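Wednesday, May 26, 2021

Glaze tests, batch 11. Booker wants the grey-green from last year back for the Carkero tiles, and the old recipe card only says "ash, the good one".

Washed the ironbark ash twice and put it through the 500 micron sieve. Still gritty between the fingers. Weighed out four cups with feldspar and the Skekard ball clay, raising the ash by 20 grams a cup. Cup three went lumpy overnight and needed more water, amount not recorded (my fault).

Dipped two tiles per cup, three-second count. Salamatu reckons two seconds is plenty on this body. Will try hers on the next lot. 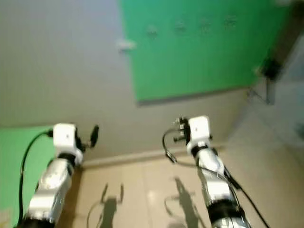
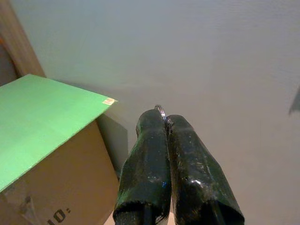 Tiled room, beige walls (first); the two dark fingers close up (second).

Kiln: the small one is reading low at the top shelf again. Cones go on every shelf until Imtiaz has swapped the thermocouple. Packed the test tiles on the middle shelf only, cup numbers in oxide on the backs.

Still to do:
- ask Hongmei which tree the "good" ash came from
- order more cones, the box is down to 11
- label the Lerker bucket, it has no date on it
- Ayane needs the colour chosen before July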